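## Chapter 5: Clear Containers

Start with something you can hardly see. A clear plastic box - four walls, a floor, no lid. Easy to own, hard to draw, harder to describe. Most students write "see-through box" and stop. Not enough.

What to look for first:

- the rim, then the corners
- glare on the walls
- what the surface underneath does to all of it

White under clear is the tough case. Edges go thin and gray, the rest just dissapears. Chapter 2 used dark cloth, much kinder. Keep that page open, the Sunix worksheet too.

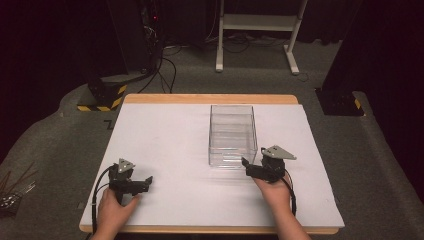
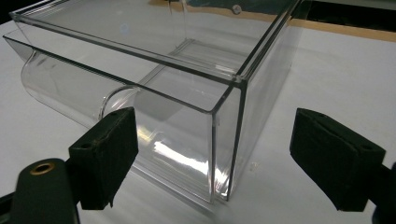
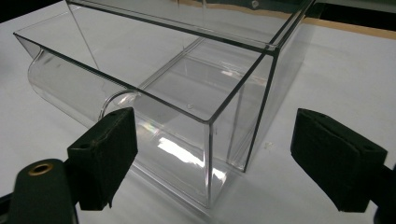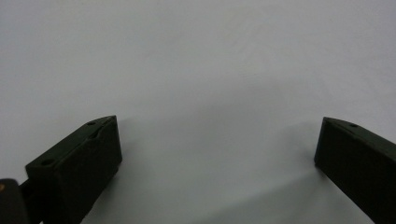
*Fig. 5.1 - Open clear box on a white tabletop (first three views). Fourth view: plain pale surface, no box.*

Note the curved part along the side in the second and third views. Soft gray bands there, hard thin lines on the flat walls. Same material, diferent reading. We come back to this under Curves.

Before going on - 5 minutes, pencil only. Draw the rim of any clear container you have at home. Then the nearest corner. No shading yet.

### 5.1 Edges before surfaces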